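Ticket 2748 - Cirano print queue stalls after server move
Status: resolved
Site: Grernden office
Priority: normal

Reported: jobs sent to the Cirano queue show as "spooling" and never reach the printer. Test pages from the server print normally. 145 jobs held when the ticket was opened. Restarting the spooler clears the list, but new jobs stall within minutes.

09:40 - Checked free space on the spool volume. 2114 MB available, so not a full disk. Permissions on the spool folder match the old server.

10:15 - Event log shows error 1772 from the Koech driver each time a job arrives from a client. No entry for local jobs. Client machines still hold the older driver package.

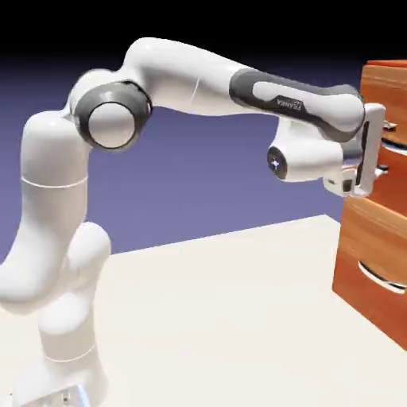 11:05 - Removed the old package from one client and added the queue again. Job printed at once. Repeated on a second client with the same result.

11:30 - Pushed the new package to all clients through Zima. Two laptops were off the network and did not take it - both will update at next login.

13:20 - Held jobs deleted, users asked to resend. Error has not returned in the log.

14:45 - Duplex setting went back to single-sided on updated clients. Default changed on the server and confirmed from one desktop.

Follow-up: old driver share to be removed in March. Related ticket for label printing stays open.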